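Dratimau 6 upgrade: worth it if you mostly do audio cleanup?

Started by pellworth, Thursday, March 13, 2025

pellworth
I've been on Dratimau 5.2 since it came out and the upgrade offer landed in my inbox this week. It's 201 dollars from any 5.x version. I cut training videos and a few podcasts. Nearly all my time goes into dialogue cleanup, room tone and leveling. I do very little color work.

What I can't work out from the product page is whether the new audio editor is a real editor or the old one with a new skin. The page says "rebuilt" four times and doesn't say what was rebuilt. Has anyone here used it on a paying job?

Windows 11, 32 GB of RAM, projects usually under an hour.

tapehiss_mo
It's a real editor. They dropped the old Clip Audio panel and put in most of what used to be sold separately as Vodora. You get the spectral view, batch processing and the noise print tool. Multitrack is there too, but limited to 24 tracks unless you buy the Studio tier.

I've done five jobs on it. The noise print alone saves me a trip out to another program and back.

quarterinch
I'd disagree that it's most of Vodora. The Vodora restoration rack had nine modules and six of them made it over. De-crackle, the phase tool and the manual click editor are gone. If you do anything from old tape or vinyl, you will miss the click editor in the first ten minutes.

Also, Vodora session files open with the fades stripped. That's in the release notes, near the bottom.

tapehiss_mo
He said dialogue and podcasts. Who is de-crackling a podcast?

quarterinch
People who record podcasts with bad cables. I use the click editor on mouth noise every day.

pellworth
I do use the click editor for mouth noise, so that matters. Does the automatic one do a decent job?

quarterinch
On a clean recording, yes. On anything with a lot of hard consonants it eats the front of the word. You can lower the sensitivity, but then it misses half of what you wanted gone.

Ayodele Eze
I run a small post house with three seats and we moved two of them to 6 in December. Here is how it has gone.

Export is faster. Our test project is a 40 minute training piece with one camera, a screen capture and four audio tracks. It took 824 seconds in 5.2 and takes 600 in 6 on the same machine with the same settings. I ran it three times on each and used the middle result.
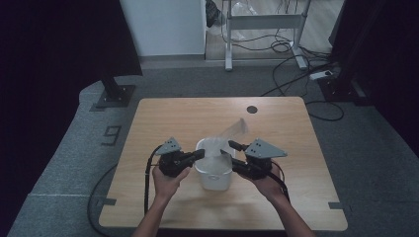 Project conversion was the bad part. Version 6 converts your 5.x project when you open it and there is no way to save back. We had one editor on 5.2 and two on 6, so anything that needed to go to the third seat had to be exported as an interchange file. That loses track effects and markers. If you work alone you won't care. If you share projects with anyone, everyone needs to move on the same day.

The audio editor is good. I agree with quarterinch about the missing click editor. We kept one Vodora license active for that.

lowshelf
Can you still buy Vodora on its own? I thought Skostbridge pulled it when they announced the bundle.

Ayodele Eze
You can't buy it new. Existing licenses still activate. I moved ours to a new machine last month and it went through without a call to support.

brindle_av
Skipping this one. I paid for 5.0, paid again for 5.2, which should have been a free update, and now they want 201 for features that shipped in Vodora years ago. Alemneh does dialogue leveling just as well and the perpetual license is still perpetual.

tapehiss_mo
Alemneh has no video timeline past a reference track. It's a fine audio program but it doesn't replace this.

brindle_av
I know what it does. Cut the picture in the version you already own and do the sound in Alemneh. That's what I do and I haven't had a complaint from a client.

Mitali Munasinghe
That works until the client changes the cut. I did it that way for two years and every late picture change meant conforming the audio by hand. Having both in the same project is the whole reason I upgraded.

One thing for pellworth: check your plug-ins first. Version 6 doesn't load 32-bit plug-ins at all, and it doesn't warn you. The slot shows as empty. I lost an old compressor I had on every voice track and spent an afternoon wondering why everything sounded different.

pellworth
Good to know. I have two that are probably 32-bit. Is there a list somewhere in 5.2?

Mitali Munasinghe
Preferences, Plug-ins, then turn on the Architecture column. It's hidden by default.

lowshelf
Did they fix the crash with long file paths?

Ayodele Eze
Not in 6.0. It's fixed in 6.0.1, build 431 or later. Check the About box, as the installer on the download page was still the older build when I looked.

pellworth
Checked the column and three of mine are 32-bit, including the de-esser I use on everything. I'm going to put the trial on my laptop, run one old episode through it and see how bad the automatic click tool is on my own voice. If that's usable I'll buy a new de-esser and upgrade.

quarterinch
Copy the project before you open it in the trial. The trial converts too.

brindle_av
And turn off auto-renew on the support plan at checkout. It's ticked by default.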